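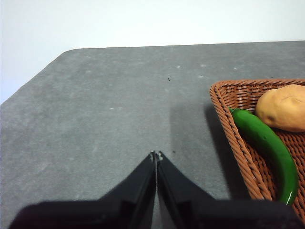

The great table clear-out

If you've been getting this newsletter since April, you know I've been threatening to get rid of paper. Well, I started! I gave myself one rule, which was that nothing gets filed until it has been read, and I regretted that rule by lunchtime on the first day.

My filing system up to now has been the kitchen drawer, the other kitchen drawer, and a shoebox marked TAXES that had mostly takeout menus in it (also a dead watch battery, and a warranty card for a toaster I left behind two apartments ago). I bought a pack of 100 plain folders from Cinell and figured I'd use maybe half. I've used 18. Most of what I was keeping was envelopes. Why do I keep the envelopes?

What's working so far is sorting by who I'd have to call if something went wrong. Car, house, doctor, bank, dentist. I tried going by date first and it was a mess, because I can never remember what year anything happened, but I always know it was the dentist. Receipts go in one fat folder by the door and I only save the ones for things that plug in. Everything else gets torn up while I watch TV.

The hard part is the sentimental stuff. I found the bus map from our week in Tremomberg, the one with coffee all over the north side of town, and I sat on the floor with it for a good long while. It's staying. So are the birthday cards, though I did let go of the ones that were only signed and didn't say anything else. I felt bad for a minute and then I felt fine.

A couple of you wrote to ask about shredding. The copy shop on Moriarty Street does it while you wait, and they'll take a grocery bag full, staples and all. Call ahead if you have more than that. I went on a Saturday and the line was out the door, so maybe don't do that.

Next up is the closet with the photos in it. I'm scared of that closet. If you have a way of storing prints that doesn't involve buying 70 matching boxes, hit reply and tell me, I read all of them!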